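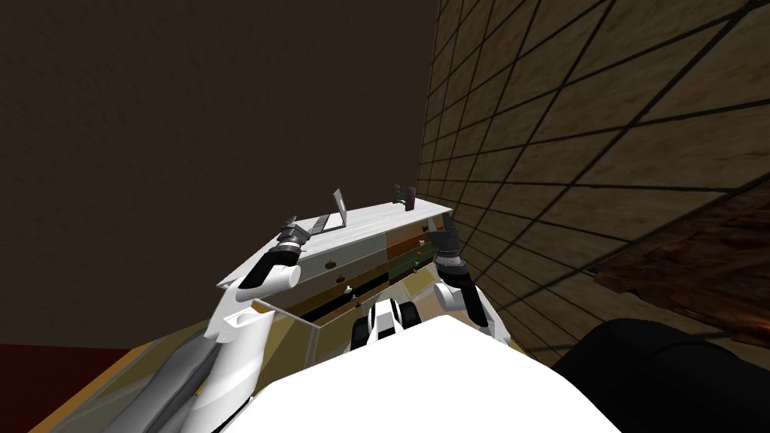 What does undertone mean?
Undertone is the color under the surface of the skin. It is cool, warm or neutral, and it stays the same when the skin tans.

Unit 7 - Matching Foundation

Test shades on the jawline in daylight. The back of the hand is often darker than the face, so don't use it. Wait 20 minutes before choosing - many liquids darken as they dry.

The Grinemis chart lists 136 shades, grouped by undertone first and depth second. Students using the older Bednarek chart should note that it puts depth first.

Between two shades, try the lighter one at the center of the face and blend outward.

For next class: read the Pulleck handout on concealer and bring a clean sponge.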